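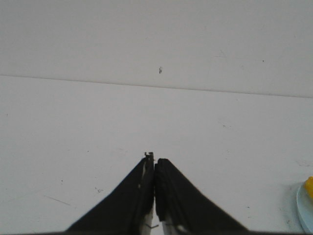 What went wrong with the gripper?
In March our two-finger gripper reported a closed grip when it held nothing, and the arm carried on with its program. In 1,884 cycles this happened 558 times before a person noticed it.

Hendside is looking for participants for a study on this fault. The arm itself did no harm to anybody, but the stop signal depends on the same grip reading, so we treat it as a safety matter. We want to learn how soon a person at the table sees that the reading is wrong, and what he or she does next.

What you will do
You sit beside the arm, outside its reach, and follow small table tasks with dishes and other light objects. In some runs we will bring the false reading back on purpose. You have a stop button in your hand the whole time. Speed is limited, and Wycliffe Magesa stays in the room with a second button. One visit takes 2 hours – please do not plan anything directly after it.

Who can take part
Adults who can read small print at arm's length, with glasses if needed. Experience with robots is not necessary. People who worked on the Drestine controller can not join, as they already know the fault too well.

Place and payment
The sessions are in the Zarkbridge building, room 498. We pay for your time and for the bus or train, so keep your ticket.

How to apply
Write to Sigrún Stougaard at the Hendside front desk before 5/11/19 and tell us which hours suit you. She will send you the consent form and the fault report. Please read both before you come – you may still say no after it.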